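Publications > Student Projects in Automation > Section 4

4. Bin-picking task and course setup

The bin-picking task was the last of four tasks in the one-semester course at Dizon. Students worked in teams of two, and each team had 45 minutes at the robot cell in every lab meeting. The rest of the work, mainly the programming of the pose estimation, was done on the team's own computers with the Kukby simulator, which was prepared for the course by Virgilio Estrella.

4.1 Task description

The goal of the task is to take bars out of a bin, one after another, and to place them on a tray with the long side parallel to the tray edge. The bars are simple in shape, but they are not simple to grasp. When two bars lie against each other, the finger of the gripper needs free space beside the bar, and this space is often missing. A bar that lies close to a sloping wall is also difficult, because the arm must come in at an angle and the cables must not touch the bin. For this reason the teams were asked to write a rule that decides which bar is taken first. Most of the teams started with the rule "take the highest bar" and changed it later in the course.

Figure 3 shows the cell with reddish-brown and dark green bars on the bin floor. Five of them form a group at the lower right, while one green bar lies alone on the left. With the rule of free space, which was proposed by the team of Florante Padilla, the bar on the left gets the best score. 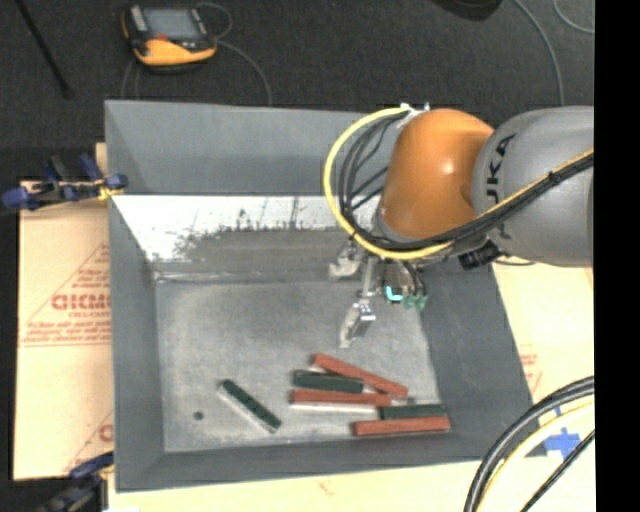 Figure 3. KUKA arm with the gripper above the bin.

4.2 Evaluation of the student programs

Every program was tested with the same list of start arrangements, 70 grasp attempts in total. An attempt was counted as successful if the bar was lifted over the bin wall and did not fall before it reached the tray. We did not give points for speed. In the first year of the course we did so, and the teams then chose very fast movements, which caused many stops of the robot.

The grade was given by the program result and by a short report in equal parts. In the report the students had to explain at least two failed attempts with the help of the log files from Dridari.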